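Triminton Residence Services
@TrimintonResidence

1/ Move-out at Lowther Hall begins Saturday. Residents are asked to read this thread before packing clothing and bed linen.

2/ Each resident may store up to 7 boxes in the Cornulik storage room. Reused cardboard boxes are accepted if the base is sound. Old printing on the outside need not be covered, but your room number must be written on two sides.

3/ Please fold clothing before boxing it. A made bed with the sheet pulled up to the wall gives enough space to lay a T-shirt out fully, sleeves included. Smooth the larger creases by hand, turn in the sleeves, then fold from hem to collar.

4/ Green sheet with a box standing on it, and a T-shirt laid out on the sheet:

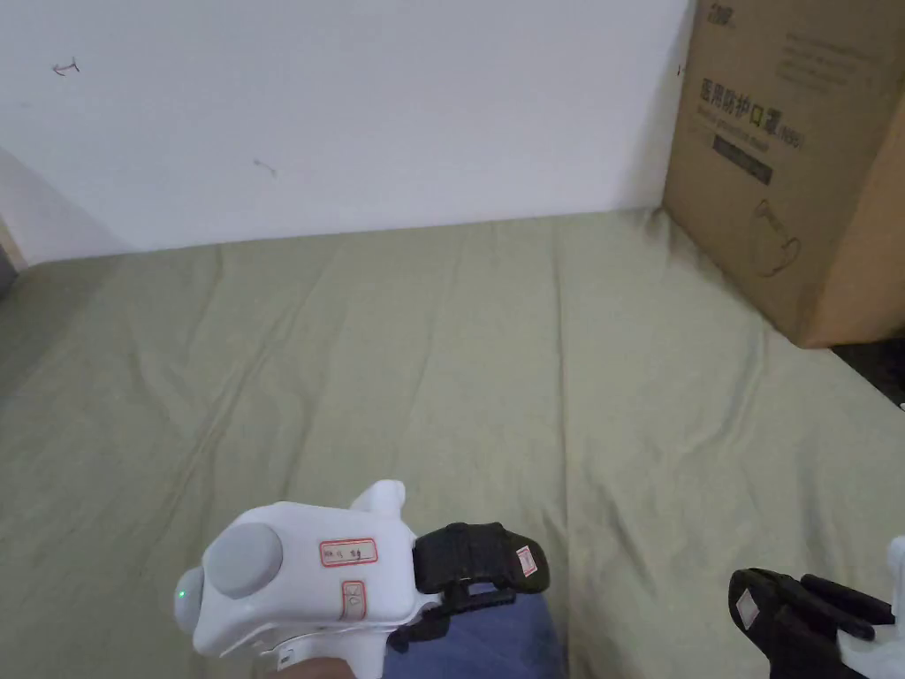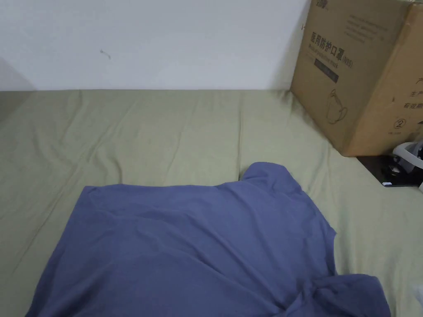

5/ Boxes may weigh no more than 50 pounds. Last term over 60 were returned to residents for repacking — most of them held books under clothing. Please pack books separately.

6/ Bed linen comes off last. Residence sheets go in the Drodine laundry carts on each floor; personal sheets go home with you or into your final box.

7/ Marks on walls should be reported on the room form, including any that were there when you moved in. Forms are available at the front desk until 9 p.m.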